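Imosport to take over Tannous boot works in Grurnside

September 2021

The sportswear company Imosport has agreed to buy Tannous, the Grurnside bootmaker, in a deal that keeps the works open and its 70 staff in their jobs. The price has not been made public.

Staff were told at a meeting in the canteen shortly before the news was given to suppliers. Production of the Skalis walking boot, which makes up most of the firm's sales, will stay in the town, and the Tannous name will remain on the factory and on the inside of the tongue.

Imad Nasrallah, who has run Tannous for 39 years, is to step down as managing director once the sale goes through. He is 69 and has no family member wanting to take over the business. He will stay on as an adviser for 12 months.

"I had two other offers and both of them wanted the name and the lasts and not the building," Mr Nasrallah said. "I would have been paid more. But I know most of the people here, and I know most of their parents, and I did not want to be the one who sent them home."

The sale had been expected since March, when Tannous told its shops that it was looking for a partner. Orders for walking boots had risen sharply after the first lockdown, but the firm struggled to get hold of leather and rubber soles, and customers in some cases waited from spring until autumn for a pair. Freight costs also went up. Mr Nasrallah said the business was sound but too small to keep the stock of materials it now needed. 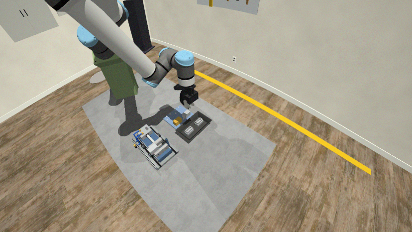
A computer-generated view of a robot arm with light blue joint covers, its black gripper above a small group of parts on a mat.

Imosport, which sells mainly running and football clothing, has not made boots before. It said it would put money into a second store for leather and into the resoling service, which Tannous has had to close to new customers twice this year. Walkers send in worn boots and have them returned with a new sole and fresh stitching where it is needed. The waiting list will reopen before the winter, although no date has been given.

The company said it had no plans to change the way the Skalis is put together. The upper is still cut by hand from a single piece of leather and the boot has only one seam, at the heel. A cheaper version with a fabric upper was tried some years ago and dropped after a poor season.

Prices will be held until the end of the year. After that Imosport expects a rise, which it blamed on the cost of leather.

Shops in the area gave the news a mixed welcome. The owner of an outdoor shop on the High Street said she was relieved that the works would stay but wanted to know whether she would still be able to order single pairs in unusual sizes. "At the moment I ring up and somebody goes and looks on the shelf," she said. "Bigger companies want you to take a full case." Imosport said small orders would carry on as before, and that narrow and extra-wide fittings would be kept.

The works stands beside the river at the bottom of Mill Lane, in a brick building put up for a saddle maker. The lane floods in most winters, and the new owner said it had taken advice on this before agreeing the deal. It has asked the council to clear the culvert under the footbridge and to look again at lorry access, which at present means reversing from the main road. The council said it would answer in writing but that the culvert was already on its list for this autumn.

The factory shop, which sells seconds and ends of lines, will keep its present opening hours. It shut for part of last year and has been open only in the mornings since. A plan to move it to the front of the building, where it could be seen from the road, has been talked about many times and is now to be costed.
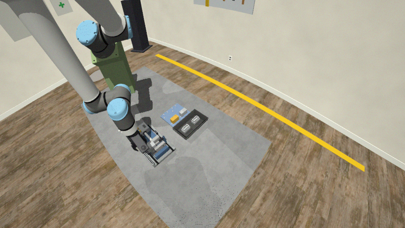

Long grey arm links and a green pedestal by a grey floor mat, in a computer-generated view of a robot arm.

Pensions and length of service will be carried over in full, including for part-time workers, several of whom sew at home. The union that represents most of the stitching room said it had been given this promise on paper and was pleased with it. It has asked for talks on pay early in the new year. Wages at the works were frozen during the first months of the pandemic and have gone up once since then.

Apprentices already in training will finish their courses. Tannous usually takes on two school leavers each summer but took none in 2020, and it has found it hard to fill places in the cutting room, where it can be several years before a new starter is trusted with the best hides. Imosport said it would advertise for cutters in the coming weeks and would take people with no experience of leather work.

Mr Nasrallah came to Grurnside as a young pattern cutter and bought the firm when the previous owners retired. He introduced the Skalis soon afterwards, and still wears an early pair, resoled many times, to walk to work. He said he had not thought much about what he would do with his time.

The sale is due to be completed before Christmas. A new managing director has not yet been named. Customers with boots already at the works for repair do not need to do anything, and guarantees on boots bought before the sale will be honoured by the new owner.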